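늦었다. 버스를 한 대 놓쳤고, 그다음 것도 반쯤 놓칠 뻔했다. 드룬덴 정류장에서 내려 뛰었다. 공개일은 열 시부터. 벌써 열 시 사십 분.

안내 데스크에 이름표가 쌓여 있었다. 빈 칸에 이름을 적으라는데 펜이 안 나왔다. 그냥 빈 이름표를 달았다. 보베나르 연구동, 2층, 왼쪽. 계단. 숨이 찼다.

아버지는 야카브 세탁소를 18년 했다. 지금은 내가 한다. 한다기보다 지키고 있다. 다리미 두 대가 번갈아 고장 나고, 셔츠는 줄고, 이불만 는다. 3월에 보베나르에서 편지가 왔다. 옷 개는 기계를 만들고 있으니 현장에 계신 분이 와서 봐주면 좋겠다고. 편지를 서랍에 넣었다. 꺼냈다. 다시 넣었다. 그러다가 오늘 아침에 가게 문에 '오후에 엽니다' 써붙이고 나왔다. 글씨가 삐뚤었는데 고칠 시간이 없었다.

복도 끝 방은 사람이 꽉 차 있었다. 아이를 목마 태운 남자 뒤에 섰다. 아무것도 안 보였다. 옆으로, 조금 더 옆으로. 누가 발을 밟았다. 죄송합니다. 아니요 제가 죄송합니다.

"부킥은 아직 혼자 못 갭니다." 앞에서 여자 목소리가 말했다. 부킥. 기계 이름인 모양이었다. "지금은 사람이 집게를 들고 개는 걸 보여주는 단계예요. 그걸 부킥이 배웁니다. 목표는 1,000번이고요, 지금 약 300번 했어요."

남자가 아이를 내려놓았다. 틈이 생겼다.
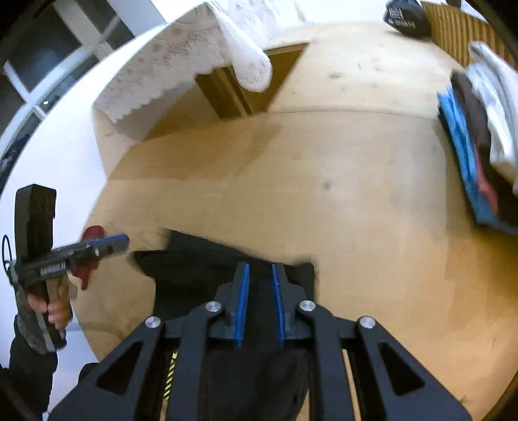
검은 옷은 원래 까다롭다. 먼지가 다 보이고, 불이 침침하면 앞뒤를 알 수가 없다. 우리 가게에서는 검은 옷을 맨 나중에 갠다. 아버지가 그렇게 정했고 나도 이유를 묻지 않았다. 그런데 나무 탁자 위에 하필 검은 옷이 놓여 있었고, 뾰족한 자락 하나가 왼쪽으로 삐죽 나와 있었다. 나는 그 자락만 봤다. 손이 근질거렸다. 집게 안쪽에는 파란 패드가 붙어 있는데 저걸로 천이 잡히나. 미끄러지지 않나. 오른쪽에는 개어 놓은 옷이 쌓여 있었다. 파란 것, 갈색, 흰 것. 흰 옷 가장자리가 구깃했다. 아버지라면 다 풀었을 것이다. 말없이, 처음부터.

"저기요." 내 목소리였다. 사람들이 돌아봤다. 망했다. "그 자락부터 안으로 넣으셔야죠."

설명하던 여자가 나를 봤다. 내 이름표를 봤다. 비어 있었다.

"해보실래요?"

아니 나는 가게를 열어야 하는데. 오후에 연다고 써붙였는데. 그 말을 하려고 했는데 벌써 손에 집게가 들려 있었다. 생각보다 무거웠다. 손가락이 없는 손으로 장갑을 끼고 밥을 먹는 기분. 쥐었다. 놓쳤다. 아이가 웃었다. 다시 쥐었다. 자락이 따라왔다. 안으로. 눌러서. 아버지가 하던 대로 턱으로 누르고 싶었는데 턱을 댈 데가 없었다.

"천천히 하셔도 돼요. 틀린 것도 다 기록되니까요."

틀린 것도. 나는 그 말이 이상하게 걸렸다. 아버지는 틀린 걸 기록한 적이 없다. 틀리면 내 손등을 쳤고, 다시 폈고, 다시 갰다. 그게 다였다. 그래도 내 손은 그걸 외웠다. 소매를 뒤로, 반의 반, 밑단을 접어 올리고. 집게로 하니까 순서가 자꾸 끊겼다. 끊긴 데서 처음으로 생각이란 걸 해야했다. 왜 소매가 먼저지. 밑단이 먼저면 안 되나.

6번 갰다. 네 번째까지는 엉망. 다섯 번째는 그럭저럭. 여섯 번째를 놓고 나서 손목을 털었더니 여자가 물었다. 왜 매번 마지막에 한 번 두드리세요?

"제가요?"

"네. 전부 다요."

몰랐다. 두드린 줄도 몰랐다. 아버지가 그랬다. 다 갠 옷을 손바닥으로 한번, 툭. 손님한테 건네기 전에도, 툭. 병원 침대에서 이불을 덮어드리면 그 위에도 그랬다.

"그거... 빼야 되나요?"

여자가 잠깐 생각했다. 화면을 보고, 옷을 보고.

"그냥 두죠. 배우는지 보게요."

시계를 봤다. 열두 시가 넘었다. 이름표를 떼서 데스크에 놓고 뛰었다. 계단, 현관, 정류장. 버스가 서 있었다. 기사가 나를 보고 문을 다시 열어줬다. 맨 뒤에 앉았다. 무릎 위에 벗어 놓은 잠바가 뭉쳐 있길래 폈다. 소매를 뒤로 넘겼다. 밑단 먼저 접어봤다. 이상했다. 다시 폈다.

가게에 오니 문 앞에 이불 보따리를 안은 할머니가 서 계셨다. 오래 기다리셨어요? 방금 왔어. 열쇠를 꽂는데 손목이 뻐근했다. 보따리를 받아 카운터에 올리고, 접수증을 쓰고, 펜은 잘 나왔다. 목요일에 오세요.

할머니가 가시고 나서 보따리 위를 한번 두드렸다. 이번에는 알고 두드렷다.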